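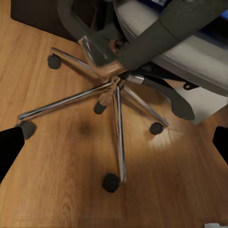
Rendered view of an office chair's chrome base on a wooden floor

The Tulness School of Furniture Design is a teaching department of Karnisstead College of Art. It offers a diploma in seating and cabinet work and a shorter certificate in upholstery. Enrolment stands at about 380 students, taught by 14 permanent staff.

The school grew out of evening drawing classes held in the Trustemley building, which still houses its metal and timber workshops. Digital modelling was added to the first-year program later, alongside life drawing and colour theory.

Graduates work in furniture studios, theatre workshops and museums. The Masanja Gallery, on the ground floor, shows student work each January and keeps a study collection of 76 chairs.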